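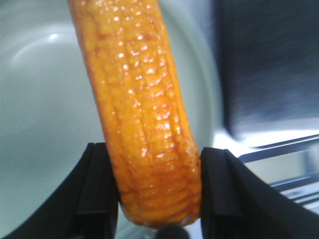
Figure 3.1 Kernels on a corn cob sit in long rows with shallow grooves between them.

Chapter 3
Seeds We Eat: A Close Look at Corn

Run your thumb down an ear of corn and you will feel the first big idea of this chapter before you read a word about it. The bumps come in lines! They follow the length of the cob, packed so closely that each kernel presses on its neighbors, and the grooves between the lines are easy to trace with a fingernail.

Most plants we eat hide their building plan pretty well. Corn shows it off. Look again at Figure 3.1 and follow one row down to the blunt, rounded tip. Notice how the color changes as you go across the cob, from a lighter yellow band on the left to golden-orange and then a darker amber near the edge. Keep those shades in mind, for they come up again in Section 3.2, where we ask how a plant makes and stores its color.

On a growing plant, every kernel begins as a tiny flower part waiting for pollen. Each one sends out its own long thread of silk, and a grain of pollen has to land on that thread for the kernel to form. Miss one silk and you get a gap in the row. It is a wonderful system - and a messy one, as anyone who has shucked corn over a kitchen sink knows.

In this chapter you will follow the corn plant from tassel to table. You will draw a row of kernels at three times life size, plan a seed plot for the school garden, and read the harvest notebook from Travstead, where students grew 389 ears in one season and sorted every one by color. Their bar graphs are in Section 3.4, and they are a treat.

Before you begin
Bring a ruler, a hand lens and colored pencils to class on Sunday's return date for Citura campus, or to your first lab period if you study at Mahama.

Words to know
kernel, silk, tassel, husk, pollen, row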